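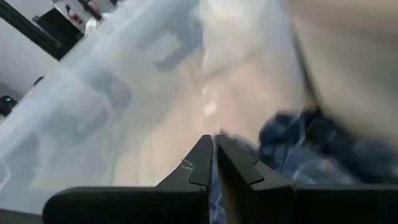 2022-07-16, shared workshop, wrist unit, second build.
Main job today was the play in the left finger. Yesterday I could move the tip 2 mm by hand, so I took the joint apart, put in the thicker washer and closed it again with the short screws. Now it is much better, but I still feel a little. The pale jagged line on the left finger, near the step, I must check with the magnifier. If it is only a scuff I leave it. If it is a crack, the finger has to be printed again, and Chidubem has the black filament at his place. The wrist view also smears too much when the arm swings past the plastic bin. The fingers stay quite sharp, the bin does not. I reduced the swing speed to 50 percent in the Brurka settings and will compare tomorrow.

Cloth test: blue fabric, 10 tries after the new washer. I wrote the results in the other table, under run 301. Please do not mix them with the February runs -- those were made with the old fingers and the soft pads.

Oona asked if we can open the fingers wider. In my opinion yes, but first the stop screw must be moved, and I want to do this together with Temitope.

To buy: washers (same thickness as today), thread glue.
Not done: cable clip at the elbow, new label for the power supply.

So-ying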